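How to get a bed back from under its bedding

There is a stage in the life of any bed at which it stops being furniture and becomes storage. Mine reached it in January, during the heat, when every blanket in the house was kicked off, dragged back at 2 am and finally heaped against the wall like a snowbank. What follows is the method I have used since. It takes less time than complaining about it.

You will need a laundry basket, a chair and a clear patch of floor. If you don't have a clear patch of floor, that's a different tutorial and you should read it first.

Start with whatever isn't bedding. Clothes, bags, hangers, cardboard, the book you were definitely going to finish. Put all of it on the chair. Don't sort it. Sorting at this point is how people end up trying on old trousers at lunchtime with the bed still unmade.

Next, take off the loose layers one at a time, from the top. Hold each by two corners and give it a decent shake before you decide anything. Smell it if you must. Clean ones get folded in thirds lengthways and then in half, and go on the floor patch. The rest go in the basket.

Leave the big quilt until last. A patchwork with large panels is easier to square up than a plain doona, as the seams do the measuring for you. Find a long seam near the middle and run it straight down the centre of the mattress. Then pull the foot end towards you, walk to the head and pull again. Resist the urge to flick it. Flicking looks marvellous in ads and moves a heavy quilt a hand's width to the left.
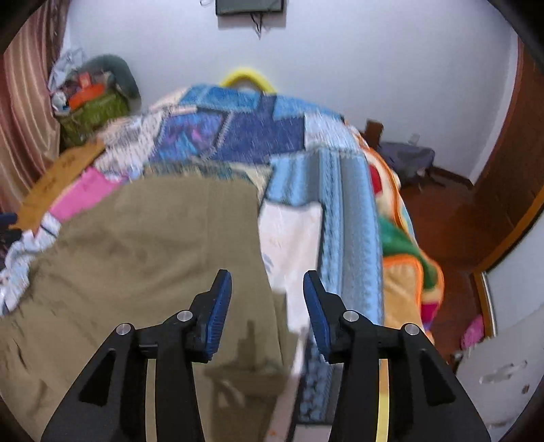

Ikov
Household editor, Povden Home Pages
2 August 2022

The olive-brown layer lying over the blue and white quilt comes off first on a bed like this, along with the piece of cardboard at the side. Check what's poking up behind the mound as well. A yellow loop is usually attached to something.

Once the quilt is flat, smooth it from the middle out and tuck the foot only. Tucked sides last until someone gets in.

Now go back to the chair. Hang what can be hung, flatten the cardboard for recycling, and return the book to the bedside table, where it can go on being unread.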